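The Slow Work of Relearning to Breathe

Pulmonary rehabilitation starts with a hallway. At the Foncombe outpatient clinic the hallway is 16 meters long, marked at each end with tape, and new patients walk it back and forth for six minutes while a therapist follows with a pulse oximeter and a clipboard. 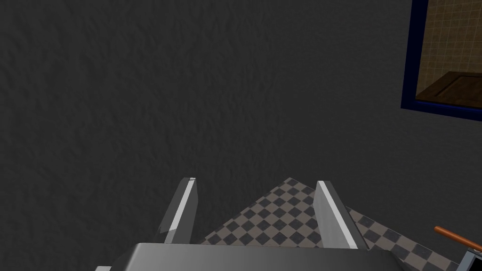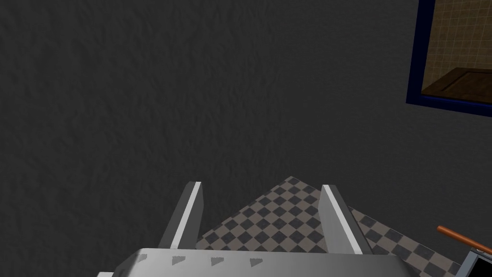 Textured charcoal wall with a blue-bordered panel at upper right, in two renderings.

The result of the walk is a distance. It sets the starting load for everything that follows: treadmill speed, cycle resistance, the length of each interval. A patient with moderate chronic obstructive pulmonary disease may stop twice to rest. Rests are allowed and recorded, and the clock keeps running.

Elie Hakim has run the program for eight years. He trained as a respiratory therapist and came to rehabilitation from intensive care, where his patients were mostly sedated. "In the ICU I adjusted the machine," he says. "Now I adjust the plan and the patient does the work."

Chronic lung disease sets up a loop that is easy to describe and hard to break. Walking causes breathlessness. Breathlessness is unpleasant, so the person walks less. Leg muscles weaken and use oxygen less efficiently, and the next walk causes more breathlessness at a lower speed. Training does little for the damaged lung tissue. It acts mainly on the muscles, which then demand less air for the same task.

The Foncombe schedule runs for eight weeks, with two supervised sessions a week, making 16 in all. Each session lasts 60 minutes. The first few go to warm-up and a check of resting oxygen saturation, blood pressure and pulse. Aerobic work follows, usually as intervals, then light resistance exercises for the legs and shoulders. The last part is breathing practice.

Two techniques take up most of that practice. In pursed-lip breathing, the patient inhales through the nose and exhales slowly through nearly closed lips, which keeps the small airways open longer and lets trapped air out. Paced breathing ties the breath to a movement: in before the stair, out while climbing it. Both sound simple. Under strain most people drop them, and the staff therefore teach them at rest and repeat them on the treadmill.

Effort is rated by the patient on a ten-point breathlessness scale. The target is a score between four and six. A lower score means the load can go up at the next session. A higher one means the therapist cuts the speed or shortens the interval. Heart rate is also recorded, but several common medicines affect it, and Hakim gives the rating more weight.

Oxygen is handled by prescription. Patients who use it at home use it in the gym, at the flow rate set for exertion. If saturation falls below the limit the physician has set, the session pauses until it recovers.

Education is folded into the same visits. Topics include inhaler technique, the signs of a flare-up, and how to arrange a kitchen to reduce reaching and bending. Inhaler technique is checked by demonstration — the patient brings the device and uses it in front of the therapist. Errors in timing are common, even among people who have used the same inhaler for years.

The walk test is repeated at the final session, in the same hallway and with the same instructions. Gains vary. Hakim keeps the two distances side by side in the chart and goes over them with the patient before discharge.

Keeping the gain is a separate problem. Fitness fades within months if training stops. Discharged patients leave with a written home plan, built on daily walking and two strength sessions a week, and a number to call if symptoms change. A drop-in class meets on Sunday mornings for those who want company on the treadmills.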